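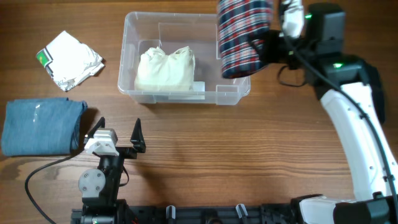 Ticket 152 - Loltow moisture sensor dryer stops early, load still damp
Opened by: Géza Katona
Status: reopened (2)

Third message on this. The dryer shuts off at 67 minutes on the "Cupboard Dry" setting, whatever I put in it. Your last reply says mixed loads confuse the sensor and that I should sort by fabric weight. Fine, I sort. Folded denim-type stuff goes in one pile, thin white cloth in another, and the cream garment goes in a clear plastic bin by itself, and I have been running them as separate loads since August. The stop time has not moved by a minute. If the sensor was reading moisture, I would expect a thin load and a heavy load to finish at different times.

Tried so far:
Wiped the sensor bars with vinegar, as asked. No change.
Cleaned the lint filter and the slot under it. No change.
Reset from the panel (hold Start and Delicate). Clock reset, nothing else did.
Ran it with the drum empty. Stopped at 67 minutes.

That last one bothers me most. What was it drying?

Reply from Stukari Service Desk:
Thanks for the details. Please install the latest panel update and make sure the machine is level. An uneven drum can affect contact with the sensor bars.

Géza Katona:
Update installed. Machine was already level, checked front to back and side to side. Stopped at 67 minutes again. I don't see how level feet would explain an empty drum running the same time as a full one - can someone answer that part?

I also called Bozsik, the shop that sold it. Their guy thinks the sensor wire is off the board and the machine is falling back to a fixed timer. He wants a service code to open the back without ending the warranty. You told me 2 weeks ago a code was coming. It isn't in my mail or in my spam.

Reply from Stukari Service Desk:
We have passed this to the Verholm parts team. Could you confirm the loads are sorted by fabric?

Géza Katona:
Yes. See top of ticket. Still waiting on the code.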